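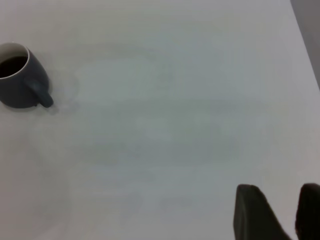 3.2 Seating, price and length of stay at small live music events

The second part of the study looked at how the layout of a room affects how long people stay at an evening concert. We worked with three venues that put on live music at weekends: the Mondgate, which is a former chapel, the Zemlow, which has a bar along one wall, and Kushwaha, a café with an upstairs room. All three charge at the door and none of them sells numbered seats. Full details of the sample are given in section 2.

Length of stay was worked out from paper slips handed out on arrival and collected on the way out. The slips carried a printed number and two times, both written in by the door staff. Over the whole season 4,000 slips were given out. Slips that came back without a leaving time were left out of the analysis, as were those from the December concerts at the Zemlow, where the door was left unstaffed during the second set.

Figure 1 sets out the layouts we compared.

Figure 1. Room layouts used in the study. (a) Rows facing the stage. (b) Small tables with loose chairs. (c) Standing room with benches at the back.

People seated at small tables stayed longest at all three venues. The difference between tables and rows was clear at the Mondgate and Kushwaha but slight at the Zemlow, where many of those in the rows moved to the bar in the interval and stayed on there. We counted them as still present, as they could hear the band from the bar. A stricter rule, under which anyone who gave up a seat was treated as having left, would widen the gap.

The standing layout gave the most mixed results. At concerts with a dance band, people stood for the whole evening and few left early. At solo piano and string duo concerts the benches filled first, and those without a place on them tended to leave between the sets.

Ticket price had less effect than we expected. The Hakura scale, which we used to group the concerts by price, has only 3 bands, and most of our concerts fell in the middle one. The top band contained 200 slips, all from Kushwaha, so price and venue cannot be separated there. We therefore make no claim about the dearest tickets, and return to the question of price in section 4 using the box office records.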